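Pavow shelf unit — setting up, part 2
May, by Faustine Deschamps

Before you start: check the bag of fixings against the slip. 28 screws, 3 long bolts, one hex key. If anything's short, ring Hervieu before you build, not after.

1. Lay the two side panels flat on a rug or old blanket. Holes facing up.
2. Push the dowels in by hand. Tap lightly if they stick — no metal hammer.
3. Fit the bottom shelf first. Finger tight only.
4. Stand the unit up. Two people for this bit.

NOTE: The Elton version has the back rail already fitted. Skip to step 6.

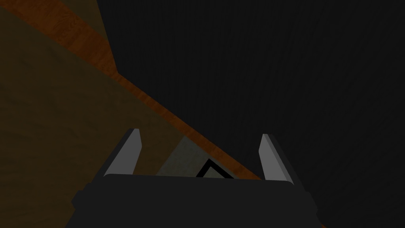 Faustine Deschamps

5. Slide the back rail in from the left. Groove goes to the wall. Should click at both ends; if it dosen't, take it out and turn it round.
6. Remaining shelves, top one last.
7. Now tighten everything, bottom to top. Quarter turn past snug and stop.

CAUTION: Do not climb on the unit. Always fix it to the wall with the bracket. Plasterboard needs the Fendix plugs, sold seperately.

8. Wipe down with a damp cloth. No bleach, no cream cleaner.

Still wobbly? Loosen the lot, press down hard on the top, tighten again. Uneven floor — use the pads, two per foot at most.

Related
Wall brackets: which one to use
Replacing a lost hex key
Adding doors, by Gijs Dierckx

Contact Hervieu spares desk | © Pavow | Back to top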